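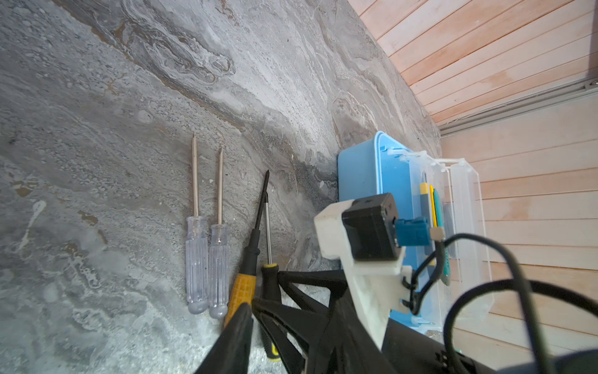
Four screwdrivers laid out side by side, two of them with clear handles, and the gripper close by.

When the Gripper Closes on Nothing: Fixing a Pick That Lands Short

If you have ever watched your arm reach down with great confidence, pinch a bit of air next to a screwdriver and carry that air proudly over to the bin, you have my sympathy! Ours did it for most of July, and I blamed the clear handles for far too long (clear plastic is hard on a camera, so it seemed a fair guess). The trouble was the camera bracket, which had worked a little loose on the gripper.

Stop the arm and cut power to it before your hands go anywhere near the fingers. Pausing the program doesn't count. I paused ours once, leaned in, and the Drandetti controller picked up where it had left off. No harm done, but I was lucky, and those shafts have points on them.

With the power off, hold the camera between finger and thumb and wiggle it gently. Any movement at all is too much. Tighten the two bracket screws a little at a time, going back and forth between them, and stop when they feel snug, as printed plastic cracks easily. Then follow the cable by hand and make sure it has enough slack for a full turn of the wrist. Ours had been tugging on the plug at the far end of its swing.

Now power up and run the Wudska calibration again from the beginning, even if the old numbers look fine. Start with one solid-colored handle at slow speed, and bring the clear ones back once that goes well. We logged 198 picks after the repair and had 2 misses, compared with 68 in the run before it. Both misses were clear handles, so I suppose I wasn't completely wrong about them.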